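The Trirkimeo Refurbishment Project: What We Learned from Twenty-Eight Dead Desktops
Final report, second-year Computer Maintenance module

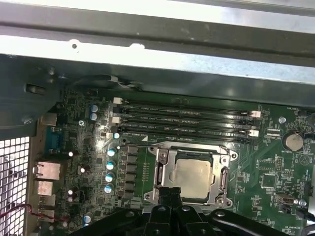
Figure 1. Inside an open desktop case: green motherboard, with the rear ports along its left edge.

1. Background

The college owned 28 desktop computers that had been retired from the Trirkimeo building and stacked in a store cupboard. Our group of four was asked to find out how many could be made to work again, on a budget of £150, and to write up the method so that next year's group would not have to invent it. We said yes before seeing the cupboard.

The machines were all the same model of office tower, bought in one batch and used in the open-access rooms. Their faults had been recorded on sticky notes. Most of the sticky notes had fallen off and were lying on the floor of the cupboard, where they described the faults of the floor.

2. Aims

We agreed the following with our tutor at the start of term:

To test every machine and record its condition in one spreadsheet.
To repair as many as possible using parts from the others.
To spend money only on things that could not be salvaged.
To produce a short procedure that a first-year student could follow.

A fifth aim, to finish before December, was added later and then quietly removed.

3. Method

3.1 Opening and cleaning

Each case was laid on its side on an anti-static mat, with the power lead out and the wrist strap clipped on. The side panel on this model comes off with a latch and a firm pull. The first one took us eleven minutes because we were pulling the wrong panel.

Dust was the main finding of the first two weeks. It gathered in the rear grille and packed itself between the fins of the processor cooler, and in one machine it had formed a sort of felt that came away in a single piece. We used a soft brush and a hand blower, working outside when the weather let us. We had wanted compressed air cans, but at the price quoted they would have eaten a good part of the budget, and a brush from the art department cost nothing.

3.2 Checking the board

With the case open we looked over the motherboard before switching anything on. The order we settled on was rear connectors first, then the capacitors near the processor socket, then the memory slots, then the cables. Going in the same order each time sounds fussy. We tried going in any order we liked for the first five machines and had to do three of them again.

A capacitor was marked as suspect if its top was domed or if there was any crust around its base. Four boards failed on this alone. None of us could solder well enough to be let near them, so those boards went straight to the spares pile and their memory and screws were kept.

Rear ports were tested with known good equipment – a spare monitor on the blue video connector, a network lead and a USB mouse. Bent pins turned out to be rare. A USB port with chewing gum in it was less rare than we would have liked.

3.3 Processor and thermal paste

The cooler was removed from every machine that overheated or shut itself down during testing. Old paste was wiped off with isopropyl alcohol and a lint-free cloth, and new paste was put on as a small dot in the middle. We compared two pastes, Vakitz and Prendetti, on matched machines and found no difference that we could measure with the thermometer we had. Prendetti was easier to get off our sleeves.

3.4 Testing

A repaired machine had to start up ten times in a row and then run a stress test for 375 minutes without a fault. This figure was not chosen on scientific grounds. It was the length of time between the room being unlocked and the room being locked, less lunch.

4. Results

Of the 28 machines, 19 passed. Four were lost to capacitors, three to failed power supplies that we had no spares for, and one had a cracked board. The remaining machine passed every test we gave it except the one where it had to turn on again the next morning. We kept it under observation until the end of the project and it kept us under observation too.

The commonest repair was pushing the memory back in properly. This fixed six computers, and we would like it noted that we found this out only after taking two of the six almost completely apart.

Money spent came to £94. Most of this went on replacement clock batteries, thermal paste and a set of screwdrivers from Tannous, the hardware shop by the station. Buying refurbished desktops of the same age would have cost £2,321 by the quote we were given, though that did include delivery and someone else doing the work.

5. Problems

Screws. We started with one tub for all of them and ended with an egg box per machine, numbered on the lid. The case screws and the drive screws look alike and are not alike, and at least one drive was fixed in place by determination.

Cables were the other difficulty. Thin wires were easily trapped when the side went back on, and we now check by closing the panel halfway and looking in with a torch. One fan was silent for two days before we saw that it was not plugged in.

Our spreadsheet also had two different machines called number 14. The results above are corrected for this.

6. Recommendations for next year

Label the cases before opening any of them. Reseat the memory before doing anything clever. Buy more clock batteries than you think you need, and ask for the room with two benches, as the one with the sink is closer but everything in it is slightly damp.

The four failed boards are in the blue crate under the window, with their capacitors marked in pen. The screwdriver set is in the tutor's drawer and is missing the smallest one.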